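**Ticket: Greifer verliert Gummiringe nach Teleop-Training**
Status: offen, wartet auf Rückmeldung von Drundell
Bearbeitung: Eun-seong Maeng

Gemeldet wird, dass die trainierte Policy beim Sortieren der Gummiringe zu früh öffnet. Drundell empfiehlt »mehr Demonstrationen«. Das war auch die Antwort auf die letzten beiden Tickets. 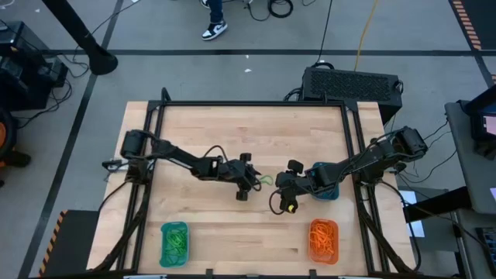
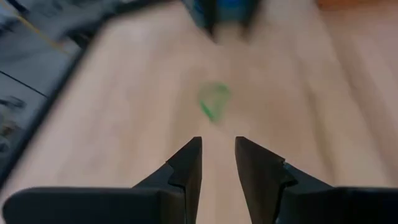

Ich bezweifle, dass uns die Menge fehlt. Wir haben 1.000 ferngesteuerte Episoden, und der Fehler ist seit Version 5 derselbe. Aus Sicht der Handgelenkkamera ist der grüne Ring auf dem Holz nur ein verwaschener Fleck, in der Mitte fast so beige wie der Tisch. Woran soll das Modell da erkennen, ob die Finger richtig stehen?

**Geprüft**

- Latenz Leader/Follower: unauffällig
- Greiferkalibrierung auf beiden Seiten wiederholt: keine Änderung
- 14 Episoden von Hand durchgesehen: in 2 davon öffnet schon der Bediener zu früh. Warum sind die als »erfolgreich« markiert?

**Kommentar Amirhossein Tehrani, 15:40**
Die Labels kommen automatisch aus Nudeo. Fokus der Kamera habe ich nie verstellt.

**Antwort Maeng, 16:05**
Dann hat ihn vermutlich auch nie jemand eingestellt. Bitte Fokus auf Greifabstand setzen, die 2 Episoden sperren und neu trainieren – ohne zusätzliche Daten. Vorher bestelle ich bei Drundell keine weiteren Teleop-Stunden.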